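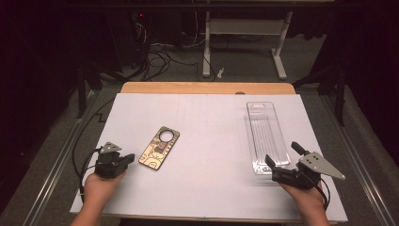

May, 4:40 pm

New segmentation head is running on the bench stream and I'm really happy with it! The clear blister tray was the one I dreaded (white board behind it, all glare and no color), and the old depth mask just dropped it. Now the planner gets a closed outline on 2,913 frames, hanging tab included.

Phone case: the big round hole still makes the grasp sampler put a jaw inside the ring. Milagros suggested filling holes before sampling, so I added fill_holes to the Girneck config, default on. Much nicer.

Gripper pose streams were out of step by over 25 ms. Antonina found it: left and right were stamped by 2 different clocks. Fixed in the Zokska logger, please pull before recording.

To do: rerun the 9 bad clips, try the tray lying at other angles, ask Antonina about the smoothing window.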